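Why I keep reaching for the hand-held gripper

I love a good robot arm. We have two of them at Fellau, and the day Marty (our name for the bigger one) first followed a trajectory without faulting I was grinning until dinner. But when I want to know whether a gripper design is any good, I pick up the hand-held tool first, and I think more people should!

Back in January I compared the same fingers on Marty and on the hand-held rig. An afternoon on the arm gave me 36 clean grasps. By hand I got 137, and I had time left over to change pads.

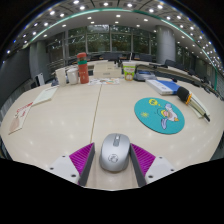
Last changed: 26 April 2021

A computer mouse is a wonderful test object, by the way. It's rounded, so a pad that meets it at a poor angle has very little to hold on to. The ridged magenta pads on our Ernlow fingers are angled inward, with a gray strip along the inner edge, and it's the strip that touches the sides of the mouse. I'd happily spend a week on that strip alone.

People tell me a hand cheats, and sure it does. My wrist fixes things that a controller wouldn't, and I can't tell you anything about repeatability from it. That's what Marty is for. But I also learn where a cluttered table gets in my way, and I learn it in minutes (some 216 lines of Pemoline config stay untouched while I do it).

Next up is a softer pad, same fingers, same mouse.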